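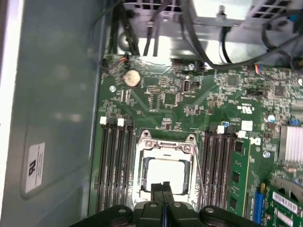
Reading time: 3 minutes

Workshop notebook, Rurkgate bench
October 2023
Entered by Puspita Entili. Read over by Endang Liem.

Work continued on the desktop towers received under the Danine refurbishment scheme. The present entry concerns the unit booked in as number 289, a Dell machine with a green board and two banks of memory slots, one on either side of the processor socket. It is of the same general pattern as the towers recorded in June by Sekar Entili, and that entry should be consulted for the order in which the drives and cables are taken out.

The side panel was removed before the tower was moved to the slatted table. The request from Sheehan was that the memory and the processor be assessed first and the remainder of the machine left in place until the parts list had been agreed. The power supply and the drives have therefore not been disturbed, and the wiring along the drive cage is to remain as found.

Memory. The bank beyond the processor still holds a module. The latches at the ends of the slots are white and are easily seen against the black plastic. Colleagues are reminded that both latches are to be opened fully before a module is lifted, and that the module is to be drawn straight out of the slot. Two boards were written off in June through damage to the slots, and in each case the module had been rocked from one end.

Processor. The part sits in a metal bracket with a wire lever along one side. The lever is to be pressed down slightly, moved outwards and then raised. It should never be pulled upwards while it is still under its catch. Lucero Mosquera has asked that the processor be lifted by its edges and placed directly in a lined tray, with the tray labelled before the part is put into it. Trays labelled afterwards caused considerable confusion last time, and three processors had to be tested again to establish which machine they belonged to. 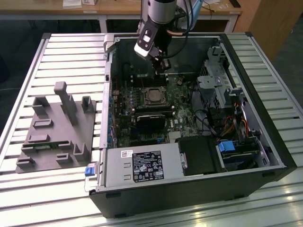

The blue parts inside the case deserve a note of their own. On this make they generally mark the points intended to be handled without tools, and new members of the bench should look for them before reaching for a screwdriver. The hard drive bay has one, the power supply has another, and there is a column of them at the expansion slots. The tab on the power supply projects a little past the case when the tower is on its side — please keep it clear when sliding the machine along the table, as the plastic on older units is brittle.

The specification label on the power supply faces upwards in this position and should be copied into the register before any part is taken out. The small barcode sticker beside it is to be left on. Pendo Tanui has pointed out that the register currently has one column for both labels, and entries have been made inconsistently. A second column will be added.

The coin cell is to be removed at the end of the work and tested separately. Any cell reading low goes in the battery tub and is replaced from stock. There are 15 new cells remaining in the Sakeck cabinet, and a further order has been requested.

Outstanding for unit 289:
Agree the parts list with Sheehan.
Copy the power supply label into the register.
Prepare and label the processor tray.
Obtain fresh thermal paste; the open tube is nearly finished.
Confirm with Endang whether the drive is to be wiped on this bench or sent across with the others.

The tower is to stay on its side until the parts list is signed. P.E.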